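Why Does Water Curve in a Skinny Glass?

Hi again, science kids! Last time I wrote about sinking and floating, and a bunch of you wrote in to ask how I knew how much water I had used. Good question! I measured it, and I got it wrong twice before I got it right. So today I want to talk about my favorite piece of glassware, the graduated cylinder.

First, the name. "Graduated" sounds like it went to college, but in this case it means "marked with little steps." A cylinder is the shape of a soup can or a paper towel tube. Put those together and you get a tube with lines up the side, and the lines tell you how much liquid is inside. Most of them count in milliliters. A milliliter is tiny. One teaspoon holds 5 of them!

Okay, so why is it so tall and skinny? I used to think it was just to look fancy. Try this at home with a grown-up nearby. Fill a small cup with water and pour it into a big, wide mixing bowl. The water spreads out and hardly gets deep at all, right? Now pour that water into the tallest, thinnest glass in your kitchen. Whoa, look how high it goes! It's the very same water (unless you spilled, and I usually do). In a thin tube even a small splash makes the level climb a lot, so the lines can be far apart and easy to read. In a wide bowl the lines would be squished so close together that you'd need a magnifying glass.

Now for the weird part. If you put water in a glass tube and get your eyes down level with it, you'll notice the top isn't flat. It dips in the middle and creeps up at the sides, like a very small smile. That dip is called the meniscus (say it muh-NISS-kus). Water likes to stick to glass, so it climbs the walls a tiny bit. It happens in wide glasses too, but it's much easier to notice in a narrow one.

So which part do you read, the edges or the middle? For water you read the bottom of the smile.

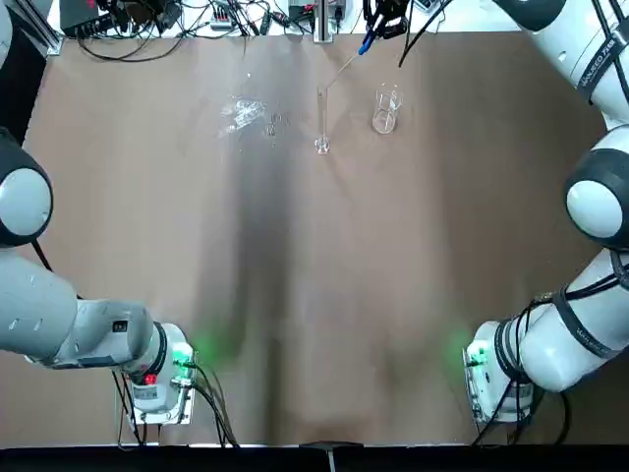

Your eyes matter too. When I stood up and looked down at my water, I wrote 197 milliliters in my notebook. Then I crouched until my nose was practically on the table and read it again, and I got a different number! Looking from above or below makes the water seem to line up with the wrong mark. Scientists call this parallax. I call it the reason my knees hurt.

My rules for measuring:

Put the cylinder on a flat table. Don't hold it up in the air.
Wait for the water to stop wobbling.
Bend down until your eyes match the water.
Read the bottom of the curve and write it down right away.

You don't need a real cylinder to practice. A clear, straight glass and a strip of tape will do. Add one teaspoon of water at a time, make a pen mark on the tape after every 3 teaspoons, and you've got your own measuring tube!

Be careful with tall glass things, please. They tip over easily, and if one breaks, step back and get a grown-up to clean it up.

Next time: why does oil sit on top of water? Save me a clean jar!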